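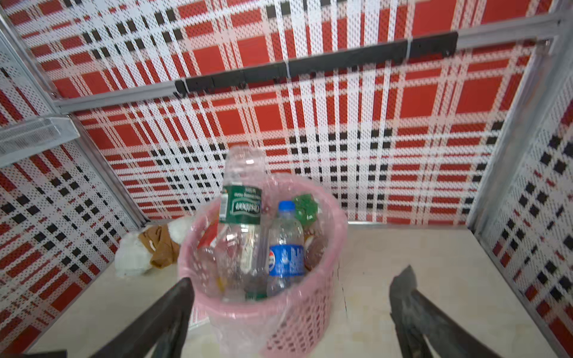 Madder again, Feb 5, 2026, and I'm starting this one while the pot is still sitting on the plate, so forgive the handwriting when I type it up. The last batch of wool came out the color of a flowerpot and I want to get away from that and down into a proper cool pink. I know madder isn't supposed to do a real candy pink and I'm not asking it to. But if you take the pink of the laundry basket with the drink bottles in it, the one with the clear bag folded over the rim, and knock it back with a good bit of gray, you're in the neighborhood of what I want for the yoke of the sweater. I keep saying "dusty rose" to people and every single person pictures something different, so a plastic pink to start from and argue down is at least a thing we can all point at.

Okay, so. Wool first. I'm on the Irnel two-ply, the undyed one, lot 2388. Writing the lot down in big letters this time because I didn't for the flowerpot batch and now I can't say whether it was the same sheep, the same mill, the same anything. I weighed out 200 g dry on the Clirnier scale, skeined it with figure-eight ties in four places, and this time I tied them LOOSE. Last time I had those pale little bands all down the skein where the tie pinched, and I told everybody it was a feature. It was not a feature.

Scour was the Priravix stuff, a small squirt, in water that felt hot to the hand but not scalding. The water went a sort of weak tea yellow, which surprised me because this yarn feels so clean! I'd been skipping the scour on it (yes, I know, Embla, you did say) on the theory that it had been washed at the mill. I'd bet that a lot of my blotchiness has been spinning oil all along. I let it soak over lunch, then rinsed until there were no bubbles, and it felt different in the hand afterward, squeakier.

Mordant. Plain alum, plus cream of tartar. I went back and forth on the tartar because half the books say it brightens and the other half say it pushes madder toward orange, and I am running away from orange as fast as my legs will go. In the end I put in half of what I used last time. So that's a change, and I've already changed the scour, and yes I can hear the complaint that you should only move one thing at a time. I have one skein's worth of patience and a sweater waiting. If it comes out beautifully and I don't know why, I'll cope.

Alum bath brought up slowly, held for an hour, left in the pot to cool overnight with the lid on. Squeezed it out this morning and didn't rinse. Embla rinses. I don't. We have had this conversation and both of our yarns are fine.

Now the madder itself, where all the trouble lives. It's the ground root from Vlachou, the bag with the torn corner, which I've moved into a jar because it was getting all over the shelf. Weight of dyestuff is 40 percent of the weight of wool. Embla Isaksson thinks that's too much for a pink and she may well be right, she got a very soft shell color last April with a lot less. My thinking is that strength isn't what makes it orange. Heat is. I'd rather have plenty of red in the bath and keep the temperature down and pull the skein early than starve it and leave it in for hours hoping.

I did do the cold pre-soak, for the first time. You stir the powder into cold water, let it settle, and pour off the yellow liquid on top before you do anything else. The yellows and browns come out in cold water more readily than the reds do, or so the old hands tell me, and I can believe it, because what I poured off was a really ugly mustardy brown. I did it twice. I saved the first pour in a jar in case somebody wants to try it on cotton for a tan. It's on the lower shelf with tape on it. Please don't drink it or throw it out, in that order of importance.

The root went into a stocking, knotted at the top. I've had loose powder in the bath before and spent an evening shaking red grit out of a skein over the back step, so the stocking stays. The downside is that it makes a hot spot of color wherever it rests against the wool. I'm hanging it from the spoon so it sits up near the surface and I move it every time I walk by.

Pinch of chalk in the bath. Our water is soft here and madder likes it hard. Careful with this, because too much chalk makes the wool feel like it's been left in a barn. A pinch is a pinch, I didn't weigh it. (I should have weighed it.)

Heat: low, low, low. I started from cold with the wool already in, and I've been bringing it up so slowly that I forgot twice that it was on. The thermometer clip is broken and the thermometer keeps sliding under, so I've got it held to the side with a clothespin. Once the bath gets to the point where the steam is just starting to lift off the surface I turn the plate down and leave it there. The flowerpot batch definitely simmered. I was on the phone. There were bubbles when I came back and I pretended to myself there weren't.

Notes as I go:

First look, not long after it got warm. Peach. Exactly the peach that made me panic last time and crank up the heat. Hands off this time.

Second look. Less peach, more salmon. Still warmer than I'd like. The inside of the skein is paler than the outside so I turned it and pushed it under with the back of the spoon. No stirring, just a slow sort of folding. I'm not going to felt this yarn for the sake of something to do with my hands.

Third look. Oh, this is better. Held a strand up by the window and there's some blue in the red now, if that makes sense. Wet wool always looks darker than it's going to be, so I'm trying to picture it a couple of shades lighter. Turned the plate off here and left it in the bath.

I cut off a short length before it went any further and put it through an iron afterbath in a cup, a very tiny dose, to see about that gray I was talking about. Iron on madder goes purple-brown in a hurry. The strand was in for as long as it took me to rinse the spoon and it had already gone from rose to something like old brick in the shade. Too much! But the direction is right. If I do it on the whole skein it'll have to be a much weaker bath, with the wool soaked through first so it takes evenly, and me standing right there with no phone. Iron's hard on the fiber too, so I don't want to be doing it over and over until I like it.

The other way to get there would be to start with gray wool. Irnel does a natural pale gray in the same weight, and overdyeing that with a straight madder pink would give me the dustiness for free and leave the iron out of it completely. I've only got the end of a ball of it. I've put it in the alum with the leftovers so it's ready to go into the exhaust bath tomorrow, when this skein comes out. If anybody needs the big pot before then, ask me first, the bath is still good and there's a lot of color left in it.

Things to get: a new thermometer clip, more cream of tartar, and 2 more stockings, the cheap kind. Also the good pair of rubber gloves has a hole in the left thumb, and my left thumb is now salmon.

Embla came by while I was writing this and looked in the pot and said "hm, nice," which from her is a parade. She wants a strand for the light test, so I'm to wind one around a card, cover half of it with foil and tape it up in the south window next to hers. Will do that once it's dry. Leaving the skein in the bath overnight with the lid on, rinse tomorrow, color notes to follow on the next page.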